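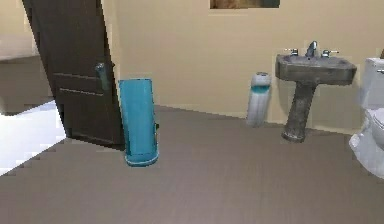 A paneled wooden door with a lever handle, partly open.

Keep the Walls
By Jannik Brinkmann

My wife and I moved from a house of 2,414 square feet to one of 1,403, and the smaller one feels larger. I have tried to work out why, and my answer is that the smaller one has rooms.

The old house was an Albers build on the edge of Busum. The kitchen, dining area and living area were one space, with a ceiling that went up to the roof. It sold us in the first minute of the visit. We lived there for eleven years and I would guess that we enjoyed the big room on the days when we had company. On ordinary evenings one of us wanted to listen to the radio, the other wanted to read, and the dishwasher was running. Our son did his homework at the dining table with headphones on. When he went to bed we turned everything down, because sound from the living area went straight up the stairs.

The new house was built before all this. It has a kitchen with a door, a front room with a door, and a hallway that connects them to the bedrooms and the bath. The agent apologized for the hallway. She said most buyers took it out.

I think they are making a mistake, and I think builders are making the same mistake for them.

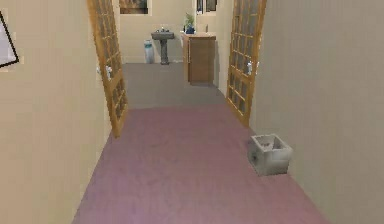
A hallway is usually called wasted space. On a floor plan I can see why, as you can't put a sofa in it and you are paying to heat it. But a hallway lets you get from the bedroom to the bathroom without walking through somebody else's evening. It puts two doors between a crying baby and a person who has to be up at 5 a.m. Take it out and the bedroom opens onto the living room, and then the household has to go to bed at the same time or whisper.

Dirk Wegener ran a small remodeling firm here until he retired. For 30 years he took out walls for people. He told me the job he got asked for most, toward the end, was putting some of them back. Usually it was a couple who had both started working from home. One of them was on calls all day and the other could hear every word. He would frame in a wall, hang a door and send a bill, and in a few cases it was the same customer who had paid him to knock the wall down.

Cost is the argument I hear most from the other side. Walls and doors cost money, and an open plan lets a small house look bigger when you show it. Both of those are true. A friend who builds for a living says he can't sell a plan under 2,000 square feet unless the buyer can see the back window from the front door. I believe him. Buyers walk through for twenty minutes, usually at noon, with nothing cooking and nobody asleep.

The other argument is that walls shut people away from each other, and that the cook in particular shouldn't be stuck alone. I take that one seriously. My mother spent a lot of hours in a closed kitchen, and I don't want to go back to that. The fix is a wide doorway or a pair of doors you can leave open. We leave ours open most of the day. We close them when I fry fish.

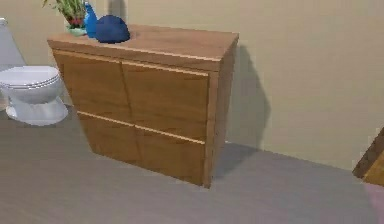 Where the Stuff Goes

There is also a plainer problem with open plans, and it is that furniture wants a wall behind it. In the old house we had a good bookcase from my wife's aunt and no place to stand it. Every side of the big room was window, cabinet or stairs. It ended up in the garage with paint cans on it. We bought a kitchen island with storage in it to make up the difference, and the island filled up in a month, mostly with mail.

Rooms give you wall to work with. A room nine feet by eleven has forty feet of it, less the door and the window. You can put a dresser on one side and shelves on another and still walk around the bed. Our bookcase is back indoors.

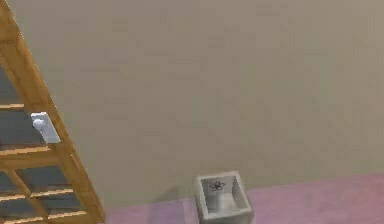 What I Would Ask Builders to Do

I don't expect the big room to go away, and for some families it works well. I would ask for a choice. Offer the same plan with the kitchen wall left in and print a price next to it. Put a real door on the room marked "den." If there has to be a hallway, give it a light switch at both ends and stop apologizing for it.

And I would ask buyers to make a second visit. Go in the evening, and bring the children if you have them. Have one person run the kitchen tap and the exhaust fan while another stands in the main bedroom with the door closed. Ask the agent to turn on a television. Then decide how much the view to the back window is worth to you.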